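Nenavlow Town Hall Lectern, Folding

Item 830
In stock, ships flat

Every candidate for county office eventually stands behind a music stand borrowed from the middle school band, and every candidate's notes eventually slide off it during the question about property taxes. The Nenavlow is a real lectern. It folds to fit in a hatchback and opens in less time than it takes the moderator to find the microphone switch.

The top has a raised lip that holds a speech of up to 76 pages, though we beg you not to test this. A shelf underneath takes a water glass, a phone and the answers you were told not to read from.
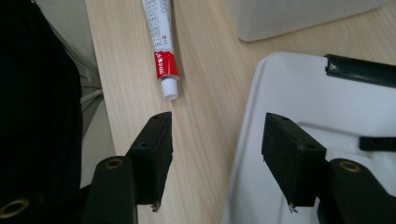
The front panel accepts a campaign sign or county seal on four clips. Swap it between events - or between parties, if it's been that kind of year. Clips are sold in bags of 400 for reasons known only to our supplier, Handar, so we split the bags and include a dozen with each lectern.

Tài Bạch, who runs our rental desk, sent one out to 1000 forums, debates and ribbon cuttings before retiring it. The hinge was fine. The finish had been gripped rather hard on the left side.

Colors: navy, gray, Kiều red
Carry bag: included
Microphone clamp: sold separately (see Drureo clamps)
Returns: 30 days, unused. Orders placed for November elections can't be returned on account of the result.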